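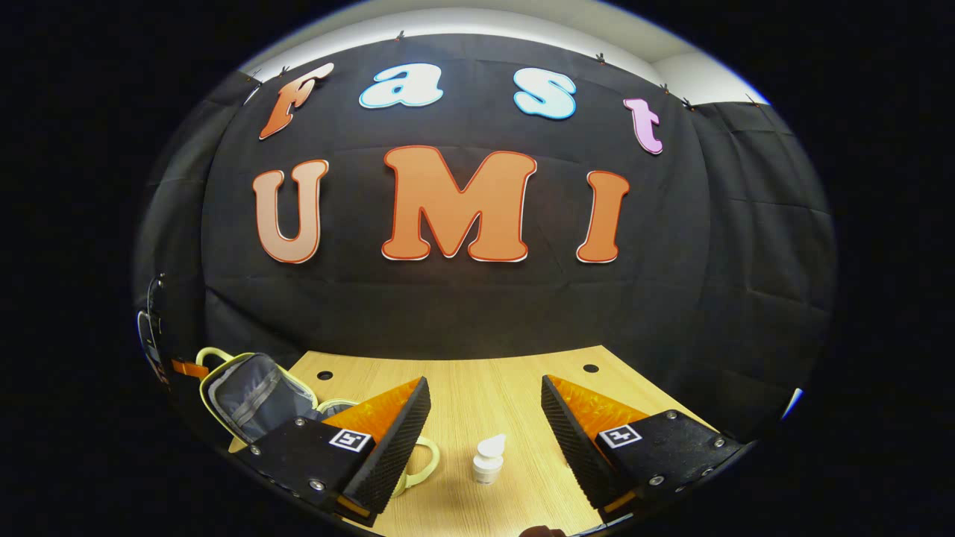

Weronika Kubiak asked under the last post why we don't just drive the arm by remote and log that, why carry the gripper around by hand at all. Fair q, short thread

1/ we did remote first. All of December. Leader arm, follower arm, me sweating. 20 demos on a good afternoon and half of them had that teleop stutter where you stop, think, creep forward

2/ by hand you just... do it. Little white bottle, open bag, go. 100 before lunch. My wrist does the planning and I dont notice

3/ catch – you move like a person. Way too fast, and at angles our arm can't reach. Had to throw out 40 from the first batch bc the elbow would've gone thru the table. Painful

4/ so now: slow down near the bottle, no fancy wrist rolls, close fully before you lift. Anayeli taped that to the wall at Vusholm and I still forget the last one

5/ the bag is the hard bit btw. Soft stuff never sits the same way twice. Handles flop wherever. I used to fix it between takes so it looked nice, and the policy learned nice bags only. Stop fixing the bag!!

6/ also move the bottle. Left, right, close, far. If you always put it down in the same spot you're teaching a spot

7/ Cyprian Jakubowski still swears by remote for anything where you need to feel the real arm's limits, drawers esp. He's right I think. We kept the leader arm for that, its just not the default anymore

8/ bad takes: keep them seperate, dont delete. A fumble where you recover is worth having. A fumble where you drop it and swear, less so

9/ someone will ask re numbers. Dont have clean ones. Next round is 40 per person, four people, same task, want to see whose hands the arm copies best. My money's on Genowefa, she's so smooth its annoying

10/ drawers thread later maybe – need to find my notes from the Piltatby visit first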